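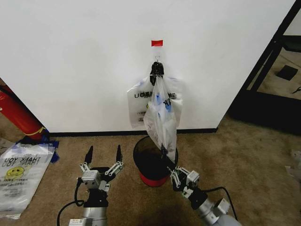
4.3 Bin emptying with a wall hook

Most of the tasks in our set involve things that keep their shape when you look away from them. Bin emptying was added at the suggestion of the second author, Imelda Agbayani, who felt that the success rates in Section 4.2 had made us too cheerful. The robot has to lift a full bag out of a small bin, hang it by its handles from a clip on the wall, take a fresh bag and fit it over the rim. A person does this while thinking of something else.

We collected 560 demonstrations by teleoperation, all with two arms, and trained Dalisay on them with the settings of Section 3. The baseline, Grurken, was trained on the same data. Each policy was then run for 30 trials. The bag's contents were changed between trials, and the bin was put back by hand within a marked area on the carpet. A trial was stopped when the policy finished, when the bag tore, or when the operator pressed the stop button, which Florante Lumanlan did with visible reluctance for the first few trials and with none after that.

We score the task in four stages: lift, hang, release and refit. Lifting was the least interesting for both policies. A filled bag has weight, and weight makes plastic behave. Hanging is where the methods part company. Grurken treats the handles as a fixed point on the bag and goes on treating them so when they have folded inwards and disappeared. Dalisay predicts a grasp region again at every step, so a handle that has slipped out of view costs it time but seldom the trial.

Figure 5 shows the arms during a trial, with a filled clear bag hanging from the clip in front of a white carrier bag and its bottom corner down at the rim of the bin. The left gripper is open and the right one is at the lower end of the clear bag. We draw attention to the rim. The height of the hook was chosen for the reach of the arms, and it leaves little clearance between a sagging bag and the bin. Several failures at the release stage came from this one decision, for which the policies cannot fairly be blamed — though we have counted the failures against them all the same.

Clear plastic remained the harder material. The depth camera tends to report the wall behind it, or the rubbish inside it, and has no strong opinion about the bag itself. Printed carrier bags were easier, as the lettering gives the visual encoder something to hold on to. We tried training without the printed bags, which left 671 fewer grasp segments in the training set, and the resulting policy was worse on both kinds. We had expected it to be worse on one.

Refitting is unsolved. Dalisay opens the new bag when the two layers have already come apart and otherwise rubs at it, patiently, until the time limit of 580 seconds. Human operators were seen to do much the same during collection, only with more swearing, and it is possible that the policy has learnt this part of the task perfectly well. We return to the question of tactile sensing in Section 6.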